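# Solden Releases Updated Two-Arm Planning Software

November 4, 2022

Solden has released a new version of Dukari, its motion planning and perception package for two-arm workstations. The update changes how the software assigns objects to each arm and how it combines the views from wrist and fixed cameras. It is available to all current license holders and to partner laboratories in the Andlow program.
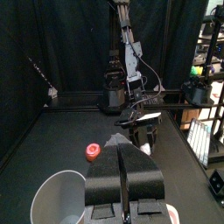
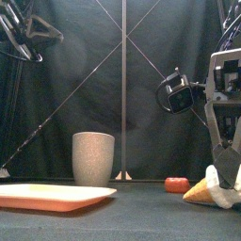 In earlier versions of Dukari, each arm planned its path separately, and a supervisor process stopped one of them when the two paths came too close. The new planner treats both arms as a single system. It checks a proposed motion against the expected position of the other arm at each point in time and adjusts speed before it considers a different route. According to the release notes, this reduces the number of full stops during shared tabletop tasks.

The perception module has also been rewritten. Object positions estimated from a wrist camera are now compared with those from the fixed camera before a grasp is approved. If the two estimates disagree by more than a limit set by the operator, the arm holds its position and requests a new view.

"Our users asked for fewer stops and for a clear record of why a stop took place," said Elvira Ccori, who leads planning software at Solden. "Every held motion is now written to the log with the estimate from each camera and the limit that applied."

The release was tested at the Carhuamaca laboratory beginning in May. The test set contained 2216 recorded tasks, of which 1805 were completed without operator input. The previous version completed 1157 of the same tasks under the same conditions. Most of the remaining failures involved objects hidden from both cameras at the moment of the grasp.

Sneha Kandpal, who directed the tests, said that work on hidden objects will continue and that the laboratory plans to share its task recordings with Andlow partners.

Configuration files from the previous version must be converted before use. A conversion tool is included in the package, and the original files are kept in a separate folder. Sites that use custom gripper models should run the calibration check again after installation. Questions about licenses should be sent to the Solden support office.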